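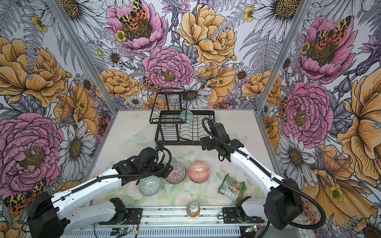 peony_bench
Hobby researcher, Greenwood makerspace, member since June

Gitaswood Community Help > Robots & Automation > Training and evaluation

Print | E-mail this page

Is my background swap test telling me anything, or have I just confused the robot?

Hi all, long-time lurker, first proper post, so sorry if it rambles a bit!

I've been running a two-arm dish sorting project on evenings when the bench is free, and I've got to the stage where I have a result and I don't know whether I believe it. The job is dead simple for a person. Bowls, plates and some rubbish on the table, black wire rack at the back, and the arms are meant to put the crockery in the rack and leave the snack packet and the drink can alone. Left arm mostly does the bowls, right arm mostly looks after the rack (it's on that side, so it's the one that steadies things and fixes up plates that lean funny). All trained from demonstrations, with me driving both arms by hand until my shoulders complained.

The research bit is what I'm really asking about. I wanted to know how much the policy leans on the background. So the walls and the tabletop are printed, and I swap the prints between batches. I have 6 sets. Some are plain, one is a brick pattern, and then there's the floral one with the great big pink and gold peonies and the moths, over a pale rose print on the table. I collected 2110 demonstrations altogether, spread over all the sets except the floral, which I kept back completely. Then I trained, and tested on everything.

On the sets it had seen, it gets 82 per cent of items into the rack. Lovely! I was thrilled with that. On the floral set the bowls are still pretty good. The grey-green one, the pink one and the orange zigzag one all go in most of the time, even though you'd think a pink bowl in front of pink flowers would be asking for trouble. But the clear glass plate is hopeless. The arm goes over, hovers, picks a spot on the tablecloth that has no plate on it and closes on nothing. The translucent green plate is somewhere in between.

So my plan was to write up "the policy is robust to backgrounds for opaque objects and fails for transparent ones". I said this to a mate at the makerspace and got told the test is no good because I've changed everything at once, walls and table together, and I can't say which one did it. Fair enough, but I've also read plenty of write-ups where people swap the whole surroundings in one go and nobody seems to mind.

What I'd like to know:

Is a whole-cell swap a legit method, or do I need to pull it apart into walls and table?

Is it fair to call it a transparency problem when the glass plate is also the flattest thing out there?

And is there anything I can do short of driving the arms through another mountain of demos? I'm using Zedeo for logging and the stock training script that comes with it, if that matters.

Layout gets shuffled by hand before each go. I try to be random about it but I'm a human being, so you know.

Thanks heaps in advance!

We use cookies to remember your login and which threads you've read. Carry on browsing and we'll take that as a yes, or change your cookie settings.

grekar_tinkerer
Regular contributor

Ooh, nice one, I love seeing somebody hold a whole set back instead of testing on the same stuff they trained on. Plenty of people don't bother.

Your mate is half right. The whole-cell swap is fine for the thing it measures, and the thing it measures is "I put the robot somewhere new, does it still work". That's a good thing to know and you can report it exactly like that. Where you get into strife is the next sentence, when you start saying why. The walls are behind everything and mostly up high. The table is directly under the plate. If I look straight through a glass plate that's lying flat, I'm looking at the roses on the table and nothing else, so I'd put good money on the table print being the culprit and the walls hardly mattering. But that's me guessing, and you've got the gear to find out.

What I'd do is a little grid. Floral walls with a plain table, plain walls with the floral table, both floral, both plain. You've done the last two already (assuming your logs are tidy), so you only need the two mixed ones. No new training for any of it, just test runs, and test runs are cheap compared to driving the things. Put the same objects in the same spots for all of them. I stick a sheet of layouts next to the bench and work down it, and I do every layout under every background before moving on to the next. It's a nuisance swapping prints that often! But if you do all of one background in a single evening and all of another the next evening, then you've also changed the light, and how warm the motors are, and how tired you are, and it all ends up in the number.

On whether it's transparency: you can't say yet. Your clear plate differs from the bowls in being clear AND in being flat. A flat thing is harder to get a gripper under even when you can see it perfectly well. Go to the op shop and find an opaque plate as near as you can get to the same size and thickness, and if you can find a clear bowl as well, even better. Then:

clear plate against opaque plate, on the same table
clear bowl against opaque bowl, on the same table

If the opaque plate goes in fine on the floral table, it's the see-through part. If the opaque plate is rubbish as well, you've got a grasping problem that happened to show up on the plate. My hunch is you'll find a bit of both, with a muddle in the middle where the green one lives.

Also, and I say this with love, please stop reporting one number over all the items. Your 82 per cent has bowls and plates mixed together. If the bowls are easy they carry the plates along and you'd never see it. Give a line for each object. It makes the table longer and much more useful. And count the packet and the can as well! A policy that racks every dish and also racks the chip bag has not done the job you described, and I couldn't see from your post whether you're scoring that.

For the shuffling, write a few lines of script to spit out positions, or draw bits of paper from a hat. When I did mine "randomly" by hand I went back through the pictures later and found I'd never once put anything behind the rack or tucked up close to an arm base, and I'd have sworn I had.

sudsy_and_sons
New member

just spray the plate with something matte so it can see it?? worked for my scanner. or use a different plate

grekar_tinkerer
Regular contributor

@sudsy that works a treat for scanning, but then it's an opaque plate and you've removed the thing being tested. Handy as a comparison though, come to think of it. Same plate, same shape, same weight near enough, one coated and one bare. Beats my op shop idea. Just don't eat off it.

threadbare_labcoat
Moderator, Robots & Automation

Jumping in on the third part, which hasn't had a reply, and to disagree with one small thing.

On fixing it without another mountain of demos. You mention that the arm picks a spot with no plate on it and closes there. I'd want to know which spot. Pull up the failed runs in your Zedeo logs and mark where the gripper closed each time. If the marks are scattered all over the place, the policy has lost the plate and is having a go at random. If they bunch up, look at what's printed there. With a tabletop covered in roses there's a fair chance it has taken a shine to one particular flower or leaf edge. And if they bunch up where the plate usually sat in training, then it's playing back a habit and the background is only part of the story. Those are different faults and you'd fix them differently. It's an evening's work with a cup of tea and I'd do it before anything else, including the grid.

If it turns out to be habit, more variety in plate positions will do more for you than more prints. You can get a fair bit from a small top-up batch aimed only at the clear plate, put down in places it has never been, on the busiest tables you own apart from the floral. Keep the floral out of it! Once you've trained on it, it's spent as a test and you'll need a new one.

If it's the pattern, try the wrist view if you've got one. From a fixed spot up high a clear plate on a patterned table is nearly all pattern. Close in and moving, the rim catches light and shifts against what's under it, and that gives the policy something to hang on to. You didn't say what cameras you train on so I may be telling you something you already do.

The disagreement: I wouldn't bother with every layout under every background in strict rotation. Swapping that often means you bump the rack, and then the rack has moved a smidge between runs and you're chasing that. I'd do it in blocks, shuffle the order of the blocks, and run 3 passes through the lot on separate evenings. Put a bit of tape down for the rack feet either way.

For the write-up, I'd say what you did in the order you did it. One set of surroundings held back, walls and table changed together, bowls held up, clear plate did not. Then the per-object table. Leave "robust to backgrounds" alone until you've tried more than one unseen background, as a single held-out print is one draw from a very large bucket. People will respect a narrow claim, and you can always follow it up.

peony_bench
Original poster

Oh this is great, thank you both. No, I wasn't scoring the packet or the can, whoops. I've gone back through the logs and there's at least one run where the left arm had a good crack at the can, and I'd marked it as a success because all the bowls went in. So the 82 is coming down.

I did the marking exercise last night for the clear plate. They bunch! Mostly in the patch left of the rack, and that's exactly where I tended to plonk the plate when I was collecting, so I think it's habit more than flowers. There's a smaller clump out near the front that I can't explain at all. I'll do the mixed walls and table anyway because now I'm curious, and the coated plate too if I can find a second one the same.

It's fixed cameras only at the moment, by the way. I've got a little wrist one in a drawer but the cable run on that arm is already a dog's breakfast, so that's a job for later. Will post the per-object table in this thread once I've redone the scoring.

Print | E-mail this page

Get the Gitaswood round-up of new threads in your inbox. Enter your e-mail address to sign up. Unsubscribe whenever you like.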